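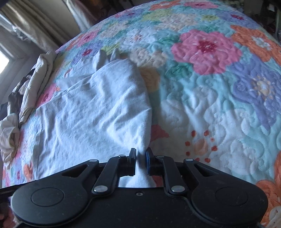
읽는 시간 4분

시작 인사 짧게. 오늘 주제는 숙박업 침구 관리, 그중에서도 세탁비. 객실 적은 곳 기준으로 얘기함. 호텔 체인 얘기 아님. 첫 질문 던지기: "한 달에 세탁비 얼마 나가는지 바로 말할 수 있는 분?" 손 드는 분 별로 없을 것. 기다렸다가 넘어가기. 꽃무늬 퀼트 위에 구겨진 흰 천 하나, 이런 침대를 매일 아침 보는 분들이 오늘 청중. 무늬 있는 퀼트랑 흰 천은 관리법이 완전히 다름. 그런데 다들 한 자루에 넣어서 보냄. 여기서부터 돈이 샌다는 얘기로 연결.

내 배경은 한 줄만. Kunow에서 객실 운영 맡고 있음, 전에는 Julis 세탁 공장에서 검수. 양쪽 다 해봤다는 것만 말하고 끝. 지난번에 여기서 너무 길었음.

1부. 세탁물이 어디서 망가지나

공장에서 망가진다고들 생각함. 물론 그런 것도 있음. 근데 검수할 때 보면 들어올 때 이미 끝난 게 많았음. 젖은 수건이랑 같이 묶어서 하룻밤 둔 시트. 곰팡이 점. 화장품 얼룩을 객실에서 뜨거운 물로 문질러놓은 베갯잇. 립스틱, 파운데이션은 뜨거운 물 먼저 쓰면 거의 안 빠짐. 피도 마찬가지, 찬물부터. 이거 꼭 두 번 말하기.

Kunow에서 시트랑 베갯잇 1,000장 들여다본 얘기. 폐기 처리한 게 73장. 사유 적어보니까 찢어짐보다 얼룩 고착이 훨씬 많았음. 여기서 잠깐 멈추고 물 마시기.

질문 나올 만한 것: 표백제 쓰면 되지 않냐. 답: 면 백색이면 가끔은 됨. 자주 쓰면 실이 약해져서 모서리부터 터짐. 혼방은 누렇게 뜨는 경우 있음. 라벨 보라고 할것.

2부. 분류

자루를 네 개로 나누자는 게 오늘 핵심. 흰 면. 수건. 색 있거나 무늬 있는 것. 얼룩 있는 것 따로. 마지막 자루가 제일 중요한데 제일 안 지켜짐. 우리도 처음 한 달은 엉망이었음. 자루 색을 다르게 하니까 그때부터 좀 됐음. 글씨로 써붙인 건 아무도 안 읽더라. (웃음 기대하지 말고 바로 넘어가기)

퀼트 얘기 여기서. 퀼트는 매번 빨지 않는 곳이 대부분일 텐데, 그러면 위에 까는 흰 천이나 커버로 보호하는 쪽이 현실적. 손님 입장에서는 맨 위에 보이는 게 깨끗해야 함. 속통 있는 퀼트는 건조가 문제. 겉은 말랐는데 속이 축축한 상태로 개면 냄새남. 건조기 중간에 한번 꺼내서 뒤집기. 손으로 솜 있는 데를 꾹 눌러보고 차가우면 덜 마른 거임.

무늬 있는 천은 첫 세탁 때 물 빠짐 확인 필수. 젖은 흰 행주로 구석 눌러보면 됨. 30초면 끝나는데 이걸 안 해서 흰 시트 한 자루가 분홍색 된 적 있음. 내 얘기 맞음.

3부. 돈

Bai 세제랑 Ruliteo 외주 서비스 비교표는 배포 자료에 있다고만 하기. 화면에 띄우지 말것. 지난번에 표 띄웠다가 십 분 날림.

장당 단가만 보고 계약하지 말라고. 물어볼 것 세 가지는 배포 자료 뒷면. 말로는 최소 수량이랑 분실 처리만. 분실 처리 조항 없는 계약서가 의외로 많음. 시트가 다른 업소 걸로 돌아오는 일도 있음. 우리 것 표시는 모서리 안쪽에 색실로. 펜은 몇 번 빨면 지워짐.

교체 비용 계산. 베갯잇 한 장 3,000원 잡고, 버리는 수를 한 번 적어보시라. 적은 다음에 얘기하자고. 금액이 작아 보여도 시트까지 합치면 달라짐. 여기서 계산기 꺼내는 분들 있으면 잠깐 기다려 주기.

재고는 객실당 세 벌. 한 벌 깔려 있고 한 벌 세탁 중이고 한 벌 선반. 두 벌로 돌리는 곳은 비 오는 주에 무너짐. 장마철 예시 들기. 시간 없으면 생략.

4부. 아침 동선

퇴실 직후에 바로 걷기. 걷을때 털지 말고 안쪽으로 말아서. 머리카락이 바닥에 안 떨어짐. 얼룩은 걷는 순간에 확인해야지 나중에 자루에서 찾으려면 못 찾음. 얼룩 있는 쪽에 집게 하나 물려두면 세탁하는 사람이 바로 앎. 집게는 자루에 넣기 전에 다시 세고, 세탁기에는 절대 같이 넣지 말기.

환기는 침구 걷은 상태에서 창문부터. 매트리스가 숨 쉬는 시간이 하루에 그때밖에 없음. 오전 11시 퇴실이면 최소 20분은 그냥 두라고 말하기. 바쁜 날은 욕실 먼저 하고 오면 시간 딱 맞음.

향 나는 스프레이 질문 꼭 나옴. 나는 안 씀. 알레르기 있는 손님 한 명이면 그날 후기 끝. 쓰고 싶으면 커튼 쪽에만 아주 약하게.

마무리: 내일 아침에 자루 하나만 더 꺼내 놓으시라. 얼룩용. 그것만 해도 됨. 10월에 시작하면 겨울 이불로 바꾸기 전에 손에 익음.

질의응답 십오 분. 마이크 넘기기 전에 배포 자료 남은 거 앞 테이블에 있다고 안내. 보험 관련 질문은 모른다고 하고 넘길 것.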